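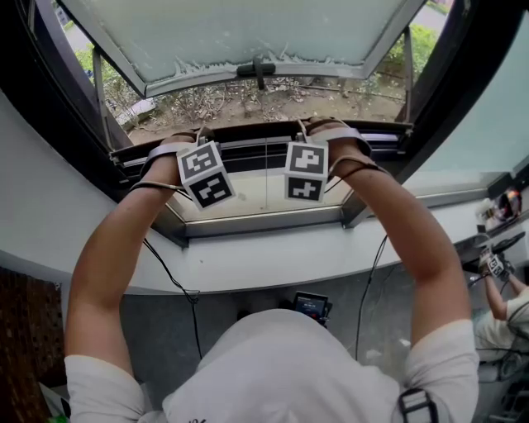 Reinhold Fuchs came to Sasville in 2000 to close an office. The Bolledon group had bought a small payroll bureau there the year before, and the plan was to move its clients to the head office in Povgate and let the lease run out. He was given two months and a rented apartment above a shoe store. He still runs the office.

"I read the client files on the train," he says. "By the time I arrived I thought the plan was wrong. It took me a week to say so on the phone."

What he had noticed was that the clients were mostly sawmills, trucking companies and food packers, and that most of them paid seasonal workers under rules that changed from one county to the next. Povgate had no one who knew those rules. The five employees in Sasville did. Fuchs asked for a year, got it, and spent most of it in his car, visiting every client on the list.

Today the office handles payroll and bookkeeping for 354 companies. It takes up two floors of the Hnatiuk building, a former seed warehouse near the river, and it brings in more revenue per employee than any other Bolledon branch. Fuchs doesn't like that figure much. He says it makes people in Povgate think the branch could take on more work with the same staff, and he has had that conversation every February, when budgets are set.

He trained as an auditor and didn't enjoy it. Audit clients, he says, were polite and wanted him gone. Payroll clients call when something is wrong, and the problem usually has to be fixed by Friday. He found he liked that. He kept his own small group of accounts until a few years ago, long after other branch managers had given theirs up, and he still takes calls from a few mill owners who won't talk to anyone else.

The early years had their failures. In his third year Fuchs opened a tax advisory desk and hired two specialists from out of state. The local companies already had tax advisers, often a cousin or an old school friend, and saw no reason to switch. The desk was shut down after 18 months. One of the specialists moved over to payroll and now heads the trucking team. The other went home.

"I hadn't asked anyone if they wanted it," Fuchs says. "I assumed that if they trusted us with wages they'd trust us with the rest."

Since then he has been slow to add services. Bookkeeping came in only after clients had been requesting it for years, and it started with a single employee at a borrowed desk. New hires spend their first weeks on the phones, including those who arrive with accounting degrees. Fuchs sits in on some of the calls. He doesn't correct anyone while the client is on the line, but he takes notes, and the notes can be long.

The last few weeks have been a different kind of test. Most of the staff are working from home, and clients who normally ask about overtime are asking about furloughs, relief loans and how to lay people off properly. When we spoke by phone on 4/21/20, Fuchs had been at his desk since six. A packing company had doubled its shifts. A furniture maker had sent everyone home.

He has stopped visiting clients, which he dislikes, and has taken to calling them in alphabetical order instead — a few each afternoon, whether or not there is anything to discuss. He was in the middle of the letter K. Some of the calls last three minutes. One owner kept him on for an hour and talked mainly about his daughter's wedding, now put off until next year.

Bolledon has asked him to stay on as manager through the end of next year, and he has agreed. The lease on the Hnatiuk building comes up for renewal around the same time. Fuchs plans to sign it before he leaves.

We use cookies to improve your experience on our site. By continuing to browse, you agree to our use of cookies. Accept | Manage settings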